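Clarnovby moves gripper upkeep to a fixed schedule

August 24, 2026

Clarnovby, which records household handling work for companies that train robots, has changed the way it looks after its hand-held grippers. Each pair now goes through a bench check after 300 recorded folds. Until this summer the grippers were serviced only when an operator reported a problem.

The change came after a run of bad recordings in April. Marisa Tedesco, who runs the equipment bench, traced them to finger pads that had started to lift at the tip. A lifted pad lets thin fabric slide, and the operator squeezes harder to make up for it. The recordings then show the fingers closing farther than they should for the thickness of the cloth.

"The operators had gotten used to it," Tedesco said. "They were folding fine. The numbers coming off the gripper were wrong, and we didn't see it until the files were reviewed."

The company works with hand-held grippers used in pairs, one in each of the operator's hands. The operator does the task as usual, and the camera and the finger readings are saved together. The recordings are later used to teach a two-armed robot the same job. Most of the work this year has been laundry and bedding, with knitwear taking up the largest share of the hours.

Knits are hard on the equipment. They stretch when lifted, and they leave lint on the rubber. Thomas Vitale, who schedules the operators, said a pair used on sweaters needs cleaning far more often than a pair used on towels or boxes.

Under the new schedule, the operator wipes the pads with a damp cloth before each session and closes the fingers fully to set the zero point. If the reading does not return to zero after 3 tries, the gripper goes back to the bench and a spare is signed out.

A folding session uses both grippers on the garment, which is spread flat before the first fold. On a striped knit the operator can judge from the stripes whether a folded section lies square to the rest.
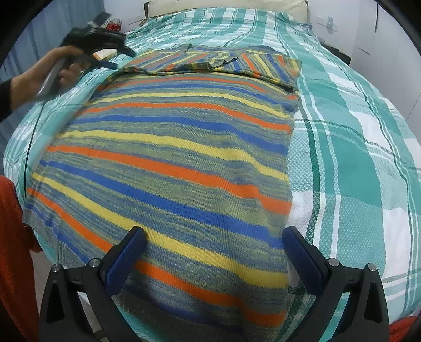
Do both grippers in a pair have to be serviced at the same time?

They are always serviced together. A fresh pad grips better than a worn one, and a pair with one of each pulls the fabric to one side during a fold.

At the bench, Tedesco or her assistant, Vittoria Longo, takes off the old pads and scrapes the glue from the fingers with a plastic blade. New pads are bonded on and left clamped overnight. The screws on the finger housings are checked with a small torque driver the next morning. Longo said loose screws used to be the second most common fault after the pads. A loose housing lets the finger tilt a little under load, and the tilt does not show up in the readings.

The frames are checked last. Longo bends each finger outward by hand and looks for pale lines in the plastic, an early sign of cracking. A cracked frame is replaced and never glued. The lens is cleaned, and a short test recording is made with a checkered board to confirm that the camera has not shifted on its mount.

The full job takes 11 steps and is written on a card that stays in the case with the pair. The card has a space for the fold count, the date and the initials of whoever did the work. Earlier notes were kept in a shared spreadsheet, which Longo said was often filled in days later from memory.

Clarnovby buys its replacement pads from Preltetti, which cuts them to size. An earlier batch of softer pads was dropped after a short trial. They held thin cotton well but wore down at the edges on ribbed fabric and left dark marks on light-colored items.

Sveva Barbieri, who reviews the recordings, said the share she has to throw out for grip errors has fallen since the schedule began, though she wants to see a full season of winter clothing before drawing any firm conclusion. Heavy sweaters are still the items most likely to come back with a note from her.

The company is setting up a second bench so that pairs do not have to wait for the clamps. Ada Caruso, who manages the site, said it should be ready before the next group of operators starts training. The same card will be used at both benches.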